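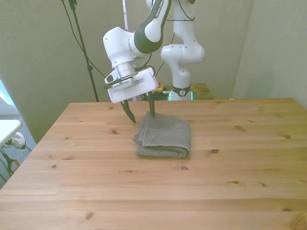 Gray towel on the tabletop, Franka Emika arm above it.

Nombridge Moth Recording Group
Minutes of the winter meeting, 6 February 2018, Dalisay Community Hall

Meeting opened at 7:10 p.m. Minutes of the fall meeting were read and approved with one correction: the Pink-barred Sallow listed for Roltau Marsh should have been listed for Roltau Quarry.

1. Records for last season
The county list for the group now stands at 482 species of macro-moth. The database received 1260 new records during the season, of which 418 came from the fixed trap at Roltau Quarry. The rest were from garden traps and the public nights. Three species were new to the list. Two have been confirmed from photographs. The third, a pug, is held until the specimen has been checked.

Members were reminded to enter the trap type and bulb wattage with every record. A number of sheets came in with the site name only. These will be returned to the recorders and need to be back by the end of February.

2. Roltau Quarry trap
The rain guard cracked in the December wind and the funnel has worked loose. It was agreed to buy a new guard and reuse the funnel with longer screws. The landowner has given permission for another season on the same terms: vehicles stay on the upper track and the gate is closed at all times, including while people are on site.

There was some discussion of moving the trap 50 yards closer to the willows. Those against said it would break the run of data from the present spot. Left where it is for this year.

3. Modov Wood
Access through the east gate is closed for tree work. The first spring night will use the north parking area, which holds six cars at most, so members should share rides. Sugar and wine ropes will be tried along the main path as well as the two light sheets. Headlamps should be turned to red near the sheets.

4. Equipment
The small generator was serviced and starts on the first pull. The older one will be sold for parts. One extension reel is missing, last seen at the September night. Anyone who has it should bring it to the next meeting. Egg cartons are needed, cardboard only.

5. Identification evening
To be held in the same hall, on the spring Quakers and Drabs. Members may bring worn or doubtful specimens in pots, kept cool. Two microscopes will be set up. Tables need to be put back against the wall afterward, as this was missed last time.

6. Other business
A request from the Dalisay school for a morning trap opening was accepted for June, date to be set with the teacher. The proposal to print the annual report in color was voted down. It will go out by email as before, with a few black and white copies for those who ask.

Meeting closed at 8:45 p.m.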